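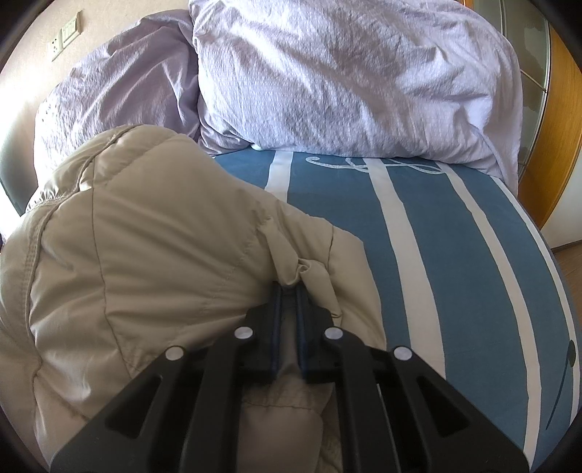 Jondamix brings back its cold cream, minus the smell of roses
Jan 16, 2025

The cold cream that sat on half the bathroom shelves in Trilbridge is going back on sale next week, 22 months after Jondamix quietly stopped making it and rather less quietly started getting letters.

The new version comes in the same squat jar with the same green lid. It does not come with the same scent. The old cream smelled strongly of roses, or of what a factory in the seventies believed roses to be, and the replacement smells of very little. Jondamix calls this "fragrance-free comfort". Early testers in the Sulelham shop called it several things, the kindest of which was "a bit like clean cardboard".

Fans of the original will want to know what else has gone. The mineral oil is still there, as is the beeswax, and the texture is as thick as ever, so you will still need a warm flannel and some patience to get it off. Borax has been dropped in favour of a newer emulsifier, and the cream is now a shade closer to white. The jar holds less, too. A pot costs £3 more than it did when it vanished, a detail the company's announcement gets to in its final paragraph, just after the recycling advice.

Jondamix blamed the original withdrawal on "changing cleansing habits", by which it meant that everyone had gone off and bought balms. Balms, for anyone who has managed to avoid them, are cold cream in a flatter tin at twice the price. The company launched one of its own last May. It melted in transit during the first warm week and was sold off at the till.

The petition to bring the cream back was started by customers of Eklund, the chemist on Sulelham high street, which had kept a signing sheet beside the cough sweets. Eklund will be one of 31 independent shops to stock the new jar from the first day, and says it has already taken names for most of its first delivery. The shop has also put a limit of two per person on it, which may be optimism or may be sensible, given the lengths people went to last time. Old jars were changing hands online for as much as £37, some of them already opened.

As for whether it works, the staff at the Sulelham shop had a tester out on the counter this week. It took off mascara in two goes and a long-wear lipstick in three, and left the skin soft and faintly shiny, as it always did. Anyone who breaks out easily should probably try a patch on the jaw first – it remains a heavy cream, whatever the leaflet says about it being "featherlight".

Jondamix says it has no plans to bring back the rose scent, though it is "listening". The letters have already started.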